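Cerka Countertop Cleaner and Polish Kit, after one winter of use

Posted February 3, 2021

I'm going to start with the smell, because that's what my sister asked me first and what I'd want to know too. It's fine! A bit like lemon and a bit like a school hallway, and it's gone in the time it takes to make coffee. My old stuff (Landry, the one in the blue bottle) used to hang around the kitchen until dinner and I swear I could taste it on toast.

So, the Cerka kit. You get a spray cleaner, a small tub of polish paste, two cloths and a plastic scraper that looks like a guitar pick. I paid 40 dollars for mine, shipping included, and I almost didn't, what with 40 dollars being a lot for something that lives under the sink. Natalina Negri from my baking group talked me into it. She does her whole kitchen with it once a month and her counters look ridiculous.

The cleaner is the best part by far. I've got a pale counter that shows everything, and by pale I mean that a single turmeric incident can ruin your week. Two sprays, wait a minute, wipe. Coffee rings came up right away. Beet juice needed a second go. The turmeric spot behind the toaster is still there if you know where to look, but it's gone from orange to a sort of faint cream and I can live with that.

The paste I'm less sure about. The leaflet says to work it in small circles for 18 minutes, and I'm sorry, my arm gave up at 11. It does leave a nice soft shine, and water beads up on it for a couple of weeks. What it won't do is take out scratches. The box sort of hints that it will ("renews tired surfaces") and I went in with high hopes for the spot where I used to cut bread without a board, like an animal. Shinier scratches, that's what I got. My neighbor Amedeo Gentile, who fitted counters for years, told me a paste like this can only fill in the very fine ones and anything you can feel with a fingernail needs sanding.

The cloths are great and have been through the wash more times than I can remember. The scraper I lost in March, the first time I borrowed Natalina's kit, and I had to buy her a new one, so keep an eye on it. Mine now lives in a mug.

Would I buy it again? The spray, yes, and they do sell it by itself. The paste I'd skip unless your counter is stone-look and fairly new, in which case it's kind of lovely on the shine.

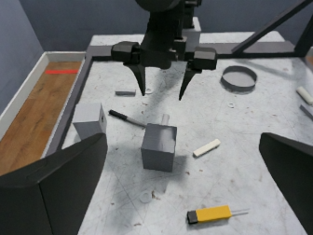
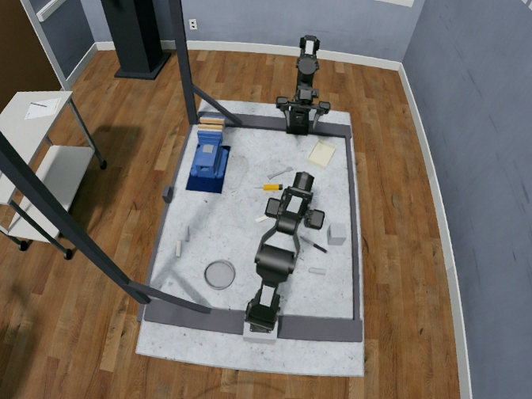

Pale work surfaces, with the scratches and little brown flecks showing in the first picture and the marble look in the second.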